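Writing Routine & Productivity > Stuck at 283 pages, can't finish

Posted February 11, 2025

zodi_draft
Been on the same novel since May. 283 pages, last 5 chapters missing. I know the ending. Can't type it. Got up at 6 every morning last week and just fixed commas in chapter one. Anyone been here? Is it a discipline thing or is the book broken?

inkandtoast
Discipline. Sorry. Stop touching chapter one. Put it in a different folder, change the name, whatever. New words only until you hit the end. 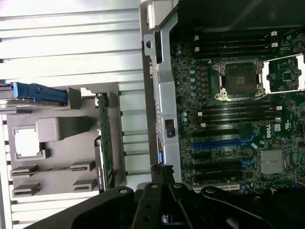 Re: Stuck at 283 pages

MestbridgeMargins
Disagree with ink. When I stall that close to the end its almost always something wrong back in the middle. Did a one-line summary of every chapter and found two that did the same job. Cut one, ending came in 11 days.

inkandtoast
Or you'd have finished in 11 days anyway. People love a summary — feels like work, isn't.

MestbridgeMargins
Was work for me. Took one evening.

zodi_draft
Hm. I do have two hospital chapters. Both have the sister finding the letter, sort of. Didnt want to look at that.

uritz_pages
There's your answer lol. But don't cut yet. Leave a note in brackets, [fix hospital], and write the end as if it's fixed already. That's both camps happy.

inkandtoast
I can live with that.

latebus
What are you writing on? I moved to paper for my last chapters, couldn't fiddle with old stuff because it wasn't there. Typing it up was a pain, wrists hated it. Still worth it. 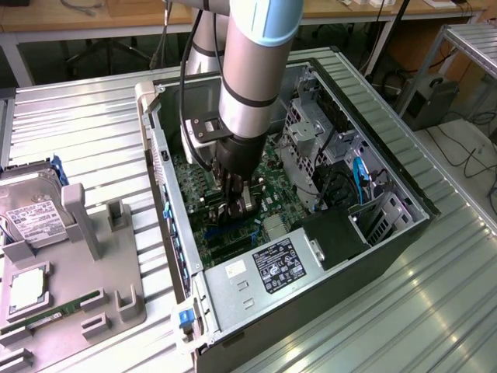 Open tower on its side, green motherboard, blue memory slots

zodi_draft
Desktop, in Zodivura. Full screen mode, dark background. Might try paper tho, got an empty Yeh notebook in the drawer.

MestbridgeMargins
Paper's fine, just do the summary first. One evening!!

zodi_draft
Ok. Summary tonight, brackets for the hospital, then paper. Will report back when chapter one of the last 5 is down.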